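Pusudine – Comunidade de bricolage e trabalhos manuais
Papel e cartão > Mealheiros e caixas

Ranhura de mealheiro em cartão toda esfarrapada, como é que arranjo isto?

Macarena Echevarría
Publicado a 28 de novembro de 2023
3328 visualizações

Olá a todos! Nunca fiz nada em cartão que não acabasse no ecoponto, por isso peço já paciência. O meu filho e os primos inventaram um jogo a que chamam Grullus (não me perguntem de onde veio o nome) em que cada um ganha moedas por tarefas feitas e vai pondo o que ganhou num cofre comum. Em dezembro abre-se o cofre e escolhem todos juntos um filme e um lanche. O cofre, claro, sobrou para mim.

Peguei numa caixa de cartão canelado que estava na despensa, virei-a de lado e abri-lhe uma ranhura em cima com o x-ato. Ou melhor, comecei com o x-ato e acabei com uma faca de serrilha, e foi aí que a coisa correu mal.

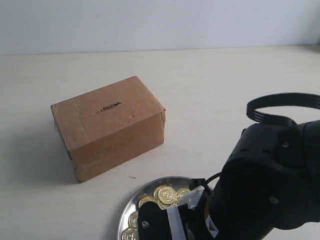

A minha caixa, com a ranhura que me envergonha, e uma parte das moedas.

As bordas ficaram rasgadas, com o cartão meio desfeito para dentro, e as moedas prendem. Umas entram logo, outras ficam entaladas a meio e é preciso dar-lhes um empurrão com o dedo. Os miúdos mais velhos ainda se desenrascam, mas o mais novo tem 4 anos e desiste à segunda tentativa. Pensei em alargar a ranhura, só que tenho medo de a rasgar ainda mais, e também não quero um buraco por onde caiba uma mão pequenina a pescar moedas (já aconteceu com a caixa de sapatos do ano passado...).

As moedas são umas douradas de brincar que comprei na Carov, todas iguais, com uma coroa de louros e um cifrão grande no meio. Têm 2 milímetros de espessura, medi com a régua da escola. São giras e brilham imenso, mas o rebordo é saliente e desconfio que é ele que agarra no canelado. Ponho-as numa bandeja redonda de metal ao lado da caixa, assim não rolam para debaixo do sofá.
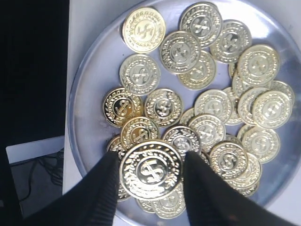 Respostas

tesoura_romba
8 pessoas acharam isto útil

Macarena, o problema é clássico e tem remédio. O cartão canelado é uma sanduíche: duas folhas lisas e uma ondulada lá dentro. Quando se corta com serrilha, as folhas separam-se e a moeda, em vez de deslizar, enfia o rebordo na parte ondulada e fica ali.

Eu não deitava a caixa fora. O que faço nas minhas é uma espécie de moldura:

Primeiro, com uma lâmina nova (mesmo nova, parte a ponta da velha), aparas só os farrapos soltos. Não tentes endireitar a ranhura toda, tira apenas o que está a atrapalhar.

Depois cortas um retângulo de cartolina grossa, bem maior do que a ranhura, e abres nele uma ranhura limpa. Para a largura, junta duas moedas tuas e risca à volta delas de perfil. Fica com folga para uma passar à vontade e continua estreita demais para dedos curiosos.

Colas a cartolina por cima, com as duas ranhuras alinhadas. Cola branca em camada fina, um livro pesado em cima, e deixas secar de um dia para o outro. Se a ranhura de baixo ficar mais estreita do que a de cima nalgum sítio, volta a aparar por aí. A de baixo pode ser feia à vontade, quem manda é a da cartolina.

No fim, fita-cola transparente dobrada para dentro da abertura, de um lado e do outro. É isto que faz as moedas escorregarem. Eu uso a da Ebihara porque é fina e não faz rugas, mas qualquer uma que não seja de embalar serve.

Ah, e trata disso antes de a caixa encher! Colar com o cartão a abaular por baixo é um castigo.

nuno.do.sotao
1 pessoa achou isto útil

faz em madeira e fica para a vida. um berbequim, dois furos e uma serra tico-tico no meio, meia hora

lurdes_cartolina
4 pessoas acharam isto útil

A moldura de cartolina é boa ideia, também faço assim – mas atenção ao peso! Tive um mealheiro destes na sala de aula e quando o levantámos no fim do período o fundo abriu e foi moedas pela sala fora (a turma adorou, eu nem tanto). Reforça a parte de baixo com duas tiras de fita em cruz, e passa outra pela aba lateral se a caixa for velha.

Para os mais pequeninos, às vezes o problema é verem onde têm de apontar. Com os meus pintei um risco preto à volta da abertura e melhorou logo. Podes também rodar a caixa até a ranhura ficar na direção em que eles seguram a moeda. Parece uma parvoíce e faz muita diferença, cada criança pega de maneira diferente.

E não mudes de moedas por causa disto, coitadas, não têm culpa nenhuma.

Seguimento de Macarena Echevarría

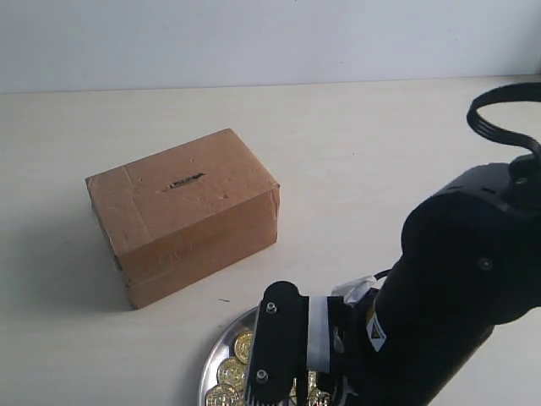 Leitura: 2 min

Muito obrigada, não esperava tanta ajuda! Vou responder por partes, que li tudo ao serão com uma fita métrica na mão.

Tesoura, a explicação da sanduíche fez-me olhar para o cartão com outros olhos. Fui à gaveta e tenho cartolina castanha que sobrou de um fato de rena, portanto a moldura até vai ficar a condizer. Ainda não cortei nada, fica para o fim de semana. O teste das duas moedas de perfil já fiz num pedaço à parte e a folga pareceu-me boa: passa uma sem esforço e o meu mindinho não entra.

Nuno, madeira era lindo, mas eu com uma tico-tico na mão sou um perigo público. Fica para quando tiver quem me vigie.

Lurdes, o fundo já tem fita nova, em cruz como disseste. A caixa já vinha cansada, com os cantos amolgados e uma impressão na frente que nem se percebe o que dizia, de modo que aceito todos os reforços que me quiserem sugerir. Rodar a caixa também experimentei: deixei-a na diagonal em relação à parede e acho que é assim que vai ficar, o mais novo chega lá melhor do que com ela direita.

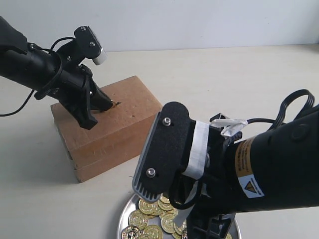 Quanto ao risco preto à volta da abertura, estou indecisa. Gostava de manter a caixa simples para os miúdos a decorarem à maneira deles, e se eu começar a pintar já sei que acabo a fazer o trabalho todo. Além disso, a abertura já é escura no meio daquele castanho claro e distingue-se bem mesmo com a bandeja das moedas ali a brilhar na mesma mesa. Com a cartolina por cima é capaz de ficar menos marcada, e aí talvez me renda ao marcador.

Só mais uma dúvida, se alguém ainda andar por aqui: a fita transparente dobrada para dentro aguenta muitas semanas de moedas a roçar, ou tenho de a ir trocando?

tesoura_romba

Aguenta, sim. Troca quando vires a ponta a levantar. Se a colares antes de montar a cartolina na caixa, dura bastante mais, consegues alisar a parte de trás com a unha e depois já não lá chegas.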